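Packing and Kit Tips for a Long Walk Between Ruins

Updated August 2025

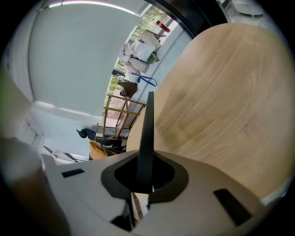

Pale wood with a visible grain and a smudged patch.

These notes cover the preparation of clothing, footwear and small equipment for a holiday spent mainly at ancient sites. They assume one cabin bag, one day bag and a rented flat with a basic kitchen.

Footwear
Old paving is polished by use and gives little grip. Check the sole before leaving: if the tread is less than 2 mm deep at the ball of the foot, replace the shoes. New pairs need at least 11 days of ordinary wear at home. Remove the laces, wash them separately and refit them dry. Stuff damp shoes with plain paper overnight and keep them away from radiators, as direct heat hardens the glue.

Water
Carry two small bottles in preference to one large one. The load sits evenly and a leak costs only half the supply. To clean a bottle in a rented flat, add a level teaspoon of bicarbonate of soda, fill with warm water, leave for an hour and rinse twice. Wash the seal separately. The seal on the Lornola bottle lifts out with a fingernail; the one on the older Ritex has to be eased up with the handle of a teaspoon.

Dust
Limestone dust should be brushed off dry. Wetting it first turns it to paste and drives it into the seams. Use a soft nail brush on zips, working from the closed end, then run a candle stub along the teeth. Shake out the day bag outdoors before it goes on a bed or chair.

Laundry in a sink
Wash shirts in cool water with a few shavings of plain soap. Roll each one in a dry towel, press down along the roll with the forearms, then hang it by the hem. Cotton takes a night to dry in April and about half that in high summer. The Clemness travel line is 3000 mm long and needs two fixed points; a door hinge and a window catch are usually adequate. Do not hang wet clothes over varnished furniture.

Batteries and papers
Charge the power bank fully before departure and keep it in hand luggage. Entry tickets printed on thermal paper fade in the heat. Photograph them on purchase and store the originals flat in a Chraibi document sleeve or an ordinary envelope.

On return
Empty every pocket before washing. Air the cabin bag open for a day, wipe the wheels with a damp cloth and oil the axles sparingly. Store the bag unzipped.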